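Negussie Hand-Held Gripper — what I think after two weeks with it

In stock | Replacement pads sold separately | Page updated March 3, 2018

I sell three hand-held grippers here at Folstead, and the one people write to me about most is the Negussie. So I took one home and put it up against the Pestus, same table, same dishes, 336 grabs all told (my wrist felt every one of them!).

The Pestus is lighter and it's quicker to open. Fine on mugs. But give it a thin bowl rim and it wants to twist, and I had to slow way down. The Negussie just closes and stays put — I like that a lot. The trigger is stiff out of the box, though, and mine took a good 16 tries before I stopped overshooting.

Things I'd practice on: nested bowls, a slim tumbler, a kettle with a curved handle. Shiny steel is the hard one, so leave it for last. 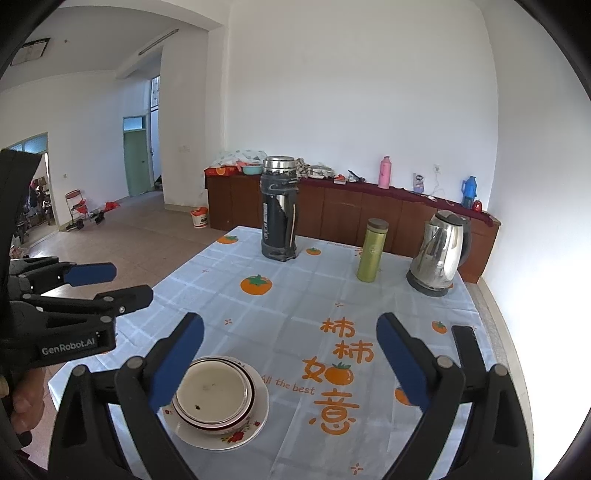 Pads wear faster than you'd expect if you do a lot of ceramics, so order a spare pair. The Brenidach pads fit too, but they're a bit softer and I swap them out sooner.

In the box: gripper, 2 spare pins, 2 hex keys, wrist strap. The longer jaws should be back in July — drop me a note and I'll put a set aside for you.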